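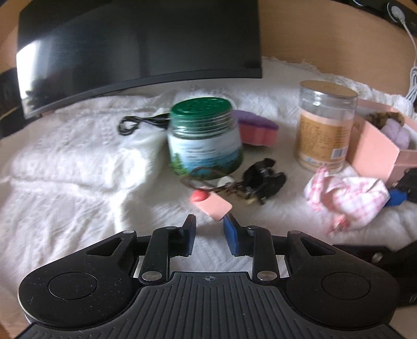
Week three with the Jallik hand-held gripper kit. A few notes for anyone thinking of buying one. I paid for mine, £427 with the spare pads, from Trirnari.

What you get: the gripper, a second one if you order the pair (I did), two sets of blue finger pads, a bag of screws, a hex key and a printed card with a web address. The manual is online only. It's 83 pages and the bit you need is on page 9.

Build took me one evening. The arms and link bars go on first, then the pins. Don't tighten the pins fully until both sides move together. I did the left side up hard and had to take it apart again.

The ribbed plate between the arms was the part I expected to hate. It's fine. Stiff enough, easy to wipe down.

Pads. The blue ones are soft and they grip well on plastic lids and card. They are poor on fabric. A folded cloth slides out about half the time unless you come in low and take a proper pinch of it.

Small stuff is where I've spent most of my time. Hair clips, bands, sponges, jars, that sort of thing, all on a cloth on the desk. Hair bands are the hardest by a long way. Claw clips are easy if you take them by the spine.

Wide jars: check the opening before you buy. I had assumed it would go round anything on a bathroom shelf. It won't. You can pick most of them up by the lid, but a squat jar that is full will twist in the pads.

Battery is in a separate pack that clips to your belt. Jallik say all day. I get a long morning. The charger is slow and the lead is short, so mine lives next to the power strip.

Software is the weak part. The desktop program is called Predamby and it wants to update every time you open it. Recordings are saved in one long folder with numbers for names. I have 364 of them now and I rename the good ones by hand.

It did crash once in the middle of a session and I lost that recording. The ones before it were all there. Support answered in two days and told me to turn off the preview window. No crashes so far with it off.

Wear: the black finish is going pale along the outer edge of one arm. Doesn't affect anything. Dust gets into the recesses and shows up badly on black, so keep a small brush handy.

I also tried the Modise one in January, on loan. Nicer handle, lighter on the wrist, and the software is better. It was £1008 for a single and the pads were glued on, so you can't swap them yourself.

If you only want one for the odd afternoon, I'd look for a used Jallik. If you're going to use it daily, buy the pair and order extra pads at the same time, as postage on the pads alone is silly.

Would I buy it again? Yes, at this price. Next I'm trying the hard pads, which are meant to be better on cloth. Will add to this thread when they turn up.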